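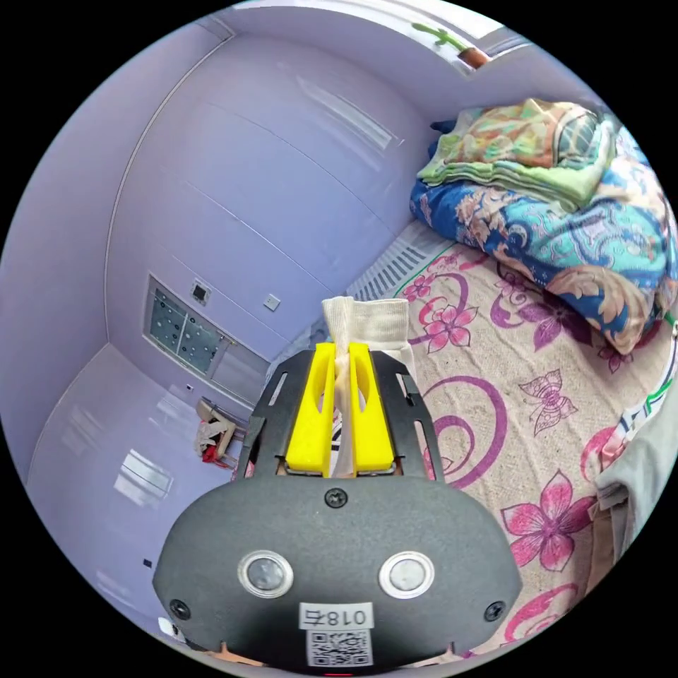 **Looking after the yellow fingers**

The hand-held grippers have had a busy November, folding laundry and picking up socks in bedrooms all over town, and a few of you have written in to ask how we keep them going. Well, pull up a chair!

Most of the care goes to the two yellow fingers. Knit things shed, and the fluff likes to creep into the long openings and down into the black side plates, where it packs itself into a sort of felt. After every session we brush it out with an old toothbrush (soft bristles, please, the stiff ones leave scratches) and wipe the fingers with a damp cloth. Then we close them on a single sock and give it a gentle tug. If it slides, the fingers want another wipe, and if it still slides they go in the bag for the Brarkow bench.

Next come the three black screws on the housing. They do work themselves loose with all that squeezing, so snug them up by hand every 7 sessions and stop as soon as you feel them bite. One of ours was tightened so lovingly last spring that it took 2 evenings and a good deal of tea to get it out again!

Please go easy around the QR sticker, too. Cleaning spray lifts the corners, and a fresh one has to come from Evetti, who are dear people but never in a hurry. A dry cloth does fine there.

Spare fingers are in the blue drawer at Brarkow, so do help yourselves, and jot it on the sheet when you take a pair.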